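Pushing a chair is harder than picking up a cup

4 min read

I have been itching to write this one up since June, when the numbers finally stopped jumping around every time we retrained. It's a small result, but I'm really happy with it, and it changed how I think about collecting demonstrations.

Quick background if you missed the earlier posts. Our project is called Pekance, and the idea is to teach a robot arm to deal with furniture: pull a chair out, tilt it, turn it around, push it back in. We collect the training data with hand-held grippers, so there's no robot in the room while we record. You hold the gripper, you do the task, and the camera on the gripper sees more or less what the robot's wrist camera will see later. Then the policy learns from that.

With small objects this works very nicely. You close the fingers on a cup, and from then on the cup goes where you go. Furniture is a different animal! Most of what you do to a chair isn't grasping at all. You lean on it, you hook a rail, you press a fingertip on the panel and let the friction do the work. Our first policy had no idea about any of this. It would drive up to the chair beautifully, open and close the fingers a few times in the air (my favorite failure, I laughed every time), and then shove until the whole thing slid away.

What we changed

I spent weeks blaming the network. I made it bigger, I made it smaller, I gave it a longer history, and none of it moved the success rate by an amount I'd bet lunch on. Then we watched a pile of our own recordings back to back and the problem was staring at us. We were all demonstrating as if the gripper was a hand. We'd touch the chair in whatever way felt comfortable, at whatever spot was closest, and quite often the body of the person holding the gripper was doing half of the pushing with a knee or a hip. The camera on the gripper never saw any of that, so the policy had to learn from motions that made no sense on their own.

So we made new rules for ourselves:

Only the gripper touches the chair. No knees, no free hand.

Touch first, stop for a moment, then push. That little pause gives the policy a clear "now I'm in contact" picture to learn from, and it felt very silly to do for the first hour.

Start from bad places on purpose. Too low, too far left, a bit past the edge. Then correct, slowly, with the correction in the recording.

Work in pairs. One person presses and the other comes in from a different angle with a second gripper, and both streams go into the training set. I was skeptical about this (twice the sync trouble!), but the second view sees the contact point when the first one is blocked by its own fingers, and I'd fight to keep it now.

We recorded 3,000 demonstrations that way, on 3 different chairs, in the big bright room at Wakholm. Same network as before, same training time, same arm.

The result

We tested on the Stondska, a chair that isn't in the training set and has a rounder rail than any of the ones that are. The task was to press on the panel, tilt the chair, and set it down again without it walking across the floor. The new policy managed it in 26 of 28 tries. I ran the whole batch again after lunch because I didn't trust it, and the score was the same.

Both misses were the same kind of miss, with the fingertip landing on the border between panel and frame and slipping off. That makes sense to me. It's an awkward place to press even when you're holding the gripper yourself, and we don't have many recoveries from there in the data yet.

I also want to be fair about what this doesn't show. It's one task, one arm, one room, and I haven't tried the new rules without the pairs, so I can't tell you how much of the gain comes from the second view and how much from the pauses. My gut says pauses. My gut also said "bigger network" for a month, so take that with plenty of salt.

The best part, for me, is how cheap the fix was. A soft gray pad at the fingertip, a flat place on the wood to press it against, the marker card tipped up where it can be read, and a bit of patience from the arm behind it.
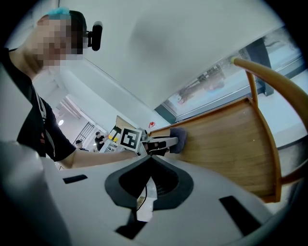 What's next

I'm moving the test setup over to the Daly building, where the floor is slicker and the chairs are lighter, and I fully expect to lose a few of those 26. The ablation without pairs comes first, though. If you've tried anything like the pause trick on your own contact tasks, please write to me, I'd love to compare notes!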